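The orange thing saga, and other notes from a clear-out

So I've finally started on the big table. If you've been reading for a while you'll know it's where everything in our place ends up, and by the time the school holidays rolled round we were eating dinner off our laps. Enough! I put the kettle on, moved the Rai lamp out of harm's way and told myself I'd give it two hours before lunch.

My system (if you can call it that) is pretty basic. I've got 3 tubs on the floor, one for keeping, one for the op shop and one for stuff that belongs in another room. I bought them at Prostetti when they had the big sale on and I'm still a bit in love with them, they stack properly and the lids stay put. The only rule is that whatever's on the table gets picked up one piece at a time and has to go somewhere before I'm allowed to touch the next bit. No piles. Piles are how I got into this mess.

It's slow going, I won't lie. I spent a good ten minutes reading an old Beltano catalogue from cover to cover, then put it in the keep tub, then felt guilty and moved it to the recycling. The colourful odds and ends are the worst because they look so cheerful sitting there and I start thinking up uses for them!
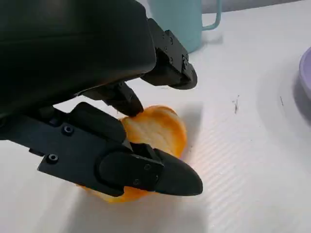
Marlowbay commented on my last clear-out post that one piece at a time would drive her up the wall, and that she'd sooner sweep the whole lot into a box and sort it in front of the telly. Fair enough, and I reckon it'd suit plenty of people. I've tried it though, and the box went under the stairs for about 4 years.

Anyway, the orange bits have been a real sticking point. Orange is my favourite colour and I'll hang on to anything in it, useful or not. I've decided they can have one shelf in the Cellau cupboard, and once that's full something has to go before anything new comes in. We'll see how long that lasts.

Next up is the drawer under the microwave. I had a quick peek this morning and shut it again. If anyone's got a good way of dealing with takeaway lids, pop it in the comments, I've got heaps.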